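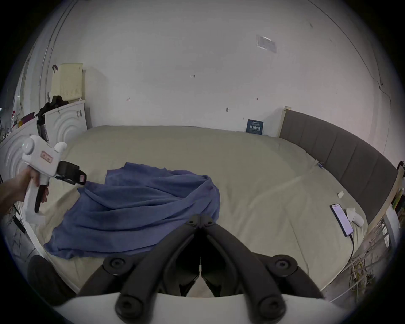
Le drap-housse : petite encyclopédie d'un objet qui m'énerve

J'ai mis longtemps à m'intéresser au drap-housse, et pourtant j'en plie depuis que je sais tenir debout (mal, mais j'en plie). On appelle ainsi un drap de dessous dont les quatre coins sont cousus ou montés sur élastique, de façon à emboîter le matelas. Il se distingue du drap plat, simple rectangle ourlet compris, qu'on borde à la main sous le matelas. Chez ma grand-mère, on ne connaissait que le second, en métis bien lourd, brodé, et il fallait être deux pour le tendre !

Origine et vocabulaire

Le mot « drap » vient du bas latin drappus, un morceau d'étoffe, et il a gardé longtemps ce sens large : un drapier vendait du drap de laine pour les manteaux, pas forcément du linge de lit. « Housse », lui, a désigné une couverture de cheval avant de servir pour les meubles. J'adore cette idée que mon lit porte un vocabulaire d'écurie. Les Québécois disent plutôt « drap contour », que je trouve bien plus joli, et les anglophones « fitted sheet ».

Le drap-housse tel qu'on l'achète aujourd'hui s'est répandu au vingtième siècle, avec les matelas industriels aux dimensions régulières. Avant cela, allez donc tailler des coins pour un matelas de laine recardé tous les deux ans, qui changeait d'épaisseur entre l'automne et le printemps... 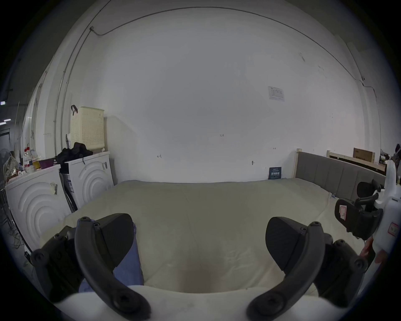 Nneka Ezeani
Rédactrice, rubrique Textiles et maison

Les matières

Le coton domine. En percale, l'armure est toile : un fil dessus, un fil dessous, et on obtient un toucher mat, un peu craquant. En satin de coton, les fils flottent davantage en surface, d'où l'aspect brillant et la sensation plus glissante. Le lin coûte cher et se froisse si on le regarde de travers, mais il vieillit merveilleusement (le mien a survécu à trois déménagements). La flanelle est grattée pour emprisonner l'air, et le jersey, qui est un tricot, s'étire tout seul. C'est mon choix pour les lits d'enfant, parce qu'on enfile ça d'une main.

Le bonnet

C'est le nom du coin, et c'est là que tout se joue. La hauteur de bonnet doit dépasser celle du matelas, sinon le drap remonte pendant la nuit et vous vous réveillez la joue sur le coutil. J'ai acheté une fois un modèle Barotton avec un bonnet de 22 cm, pour un matelas qui en faisait presque autant une fois le surmatelas ajouté. Deux nuits, et il sautait. Certains fabricants ne mettent l'élastique qu'aux angles, d'autres tout autour ; je préfère de loin la seconde solution, même si le repassage devient pénible.

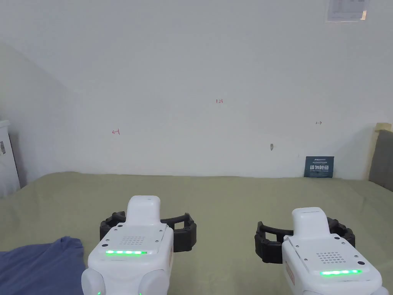 Reste la question du rétrécissement. Un coton non prélavé perd volontiers quelques centimètres au premier passage à 60 degrés, et un bonnet trop juste ne pardonne pas. Je lave donc toujours mes draps neufs une fois avant de décider si je les garde.

Le pliage

La méthode classique consiste à glisser une main dans chaque coin, à retourner l'un sur l'autre, puis à recommencer avec les deux coins restants. On pose ensuite à plat, on rabat le côté élastiqué vers l'intérieur et on plie en trois. Sur le papier, c'est limpide. Chez moi, ça finit en boule dans l'armoire une fois sur deux, et je dors très bien dessus quand même.

151 partages | 3 commentaires

Commentaires

Omley
Merci pour le « drap contour », je vais l'adopter !

Mamie_Lin
Vous oubliez les pinces à bretelles sous le matelas. Ça tient les coins depuis des années chez nous.

Hanrahan68
Et pour un matelas de 30 cm, vous prenez quel bonnet ?

Contact | © 2022 | Retour en haut de page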